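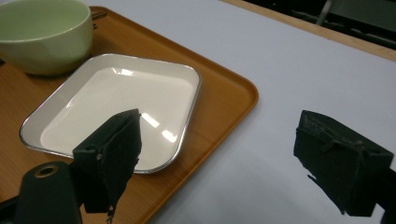 Recording Tabletop Demonstrations with the Hand-Held Gripper

Issued by the Kinham Manipulation Laboratory
Last revised February 15, 2018

This page sets out the procedure for recording demonstrations of table-setting tasks for the Somer learning system. It applies to all operators, including those who have completed training on earlier tasks.

Before recording

1. Set out the tray and the dishes listed on the task card. Vary their placement between demonstrations, within the limits given on the card.
2. Check the finger pads. Light fraying of the covering is acceptable. A pad that has shifted on its mount must be reseated.
3. Wipe the camera lens and confirm that both fingers are visible in the preview.
4. Open and close the gripper fully 3 times so that the software can register its range.

Recording a demonstration

1. Begin with the gripper open and clear of the dishes.
2. Start the recording and wait for the tone.
3. Approach at a steady pace. For a shallow dish, bring one finger over the inside and keep the other outside the rim, then lower both before closing.
4. Lift, move and release the dish as the task card directs. Keep your free hand out of view throughout.
5. Withdraw the gripper and stop the recording.

A demonstration may last up to 80 seconds. Glazed dishes reflect overhead lights; do not change the lighting during a session to remove the glare.

Failed attempts

If a dish slips, finish the movement where it is safe to do so and mark the file "recovered." If the dish cannot be regained, mark it "failed." Do not delete either kind.

Submitting files

Upload each session to the Isuvance server before leaving the station. A full session is 59 demonstrations. The current set requires 2,190 accepted demonstrations, and partial sessions count toward that total.

Questions about task cards should be sent to Bheki Steyn. Replacement pads are kept in the Le Roux cabinet.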